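4. Comparing the two hand-held grippers

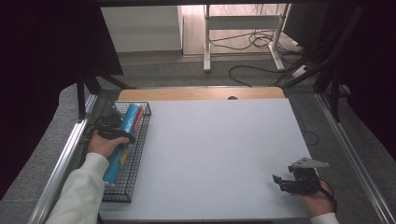
4.1 Setup

Figure 3. Basket task, both hand-held grippers in use. Left hand over the blue can in the wire basket, right gripper open above the white board.

All trials were run at the Trujillo bench. White board on the table, black wire mesh basket to the operator's left, objects placed in the basket before each trial. The operator holds one gripper in each hand. We tested two finger sets: the Fereo set (stiff, straight) and the Dundberg set (softer tips, a bit wider). Same body and same trigger for both, so any difference should come from the fingers. Mostly.

The basket was chosen on purpose. An open board is too easy, and earlier runs on it showed almost no gap between the two sets. With a raised rim the operator has to come down from above, and an object lying against the wall leaves little room for the second finger. Cans at an angle are worse than cans lying straight along the basket.

Finger position was logged with Heketti, our own recorder. Head camera view was saved alongside and used for labeling only, not for the scores below.

4.2 Trials

We kept 382 trials per finger set after cleanup. A trial counts as a success if the object leaves the basket on the first close and is set down on the board without being dropped. Second tries are logged but count as failures here. Trials where the recorder lost sync were thrown out before scoring, same rule for both sets.

Operators could pick either hand. We did not force it, which in hindsight was a mistake – most reached with the hand closer to the basket and the other gripper was hardly used. So the results say very little about two-handed work.

4.3 Results

The Fereo set failed in 43 trials. The Dundberg set did better on round objects in the open part of the basket but lost most of that lead at the walls, where the wider tips caught on the mesh. We saw two kinds of failure again and again. One, a finger tip goes through or snags on the grid and the close stops short. Two, the can rolls away from the first finger before the second one makes contact. The first kind was mainly Dundberg, the second mainly Fereo.

Close time was nearly the same for both. Operators said the Fereo fingers felt more exact and the Dundberg fingers more forgiving, wich fits the failure types.

4.4 Limits

One basket, one table height, only a few object shapes. Cable drag on the hand-held bodies was not measured and may matter for long sessions. Finger wear not checked either. A rerun with a solid-walled tray is planned for October, to seperate the mesh problem from the wall problem. Until then we would not claim that one set is better overall.

Last updated: October
Contact | Copyright Trujillo bench group | Back to top
This site uses cookies. By continuing to browse you accept our cookie notice.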